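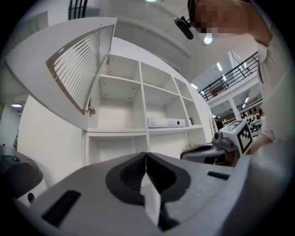 Chapter 4: Open Shelving and Closed Cupboards

4.1 What this chapter covers

Chapter 3 dealt with kitchens and larders, where most things are kept behind doors. This chapter is concerned with built-in shelving in living rooms and shared workplaces. Such units usually mix open compartments with a cupboard or two. By the end of the chapter you should be able to measure a unit, decide what goes on each shelf and draw up a simple shelf plan.

The main terms are these. A compartment is the space between two shelves and two uprights. A shelf peg is the small support on which a loose shelf rests. Fluted glass has ridges running along it, so that shapes behind it are blurred. A door with fluted glass lets in light but hides a good deal of untidiness.

4.2 Measuring before filling

Empty the unit first if you can. Measure the width, height and depth of every compartment and write the figures on a sketch. Depth is the measurement most often left out. A shelf 25 cm deep will take most books and small boxes. A ring binder stored flat needs 30 cm or more.

Check the pegs while the shelves are clear. Push each one with your thumb. A peg that moves should be taken out and refitted before anything heavy goes back.

4.3 Sorting by use

Jianhua Xue, whose Plarneo notes are used on many courses, divides household things into daily, weekly and seldom. Daily things, such as tissues, go between waist and shoulder height. Weekly things go just above or below. Things seldom needed go at the top, or behind the door. Flowers are best on a lower shelf, where the water can be changed without lifting the vase overhead.

Vsevolod Boiko prefers to sort by person, giving each user one shelf. His method suits shared offices and is taken up again in section 4.6.
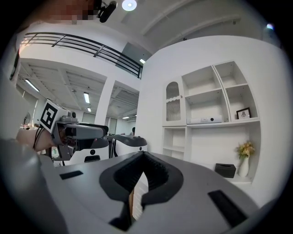

Should every compartment be filled?

Leave some of them empty. A unit with spare space is easier to dust, and new things can be put away without moving the old ones.

4.4 Drawing a shelf plan

Draw the unit from the front at a scale of 1 to 10. Mark any door and show which side it is hinged on. Write in each compartment what is to be kept there, in pencil, and leave a margin for changes. Keep the plan for the exercise at the end of section 4.5, where you will need it again.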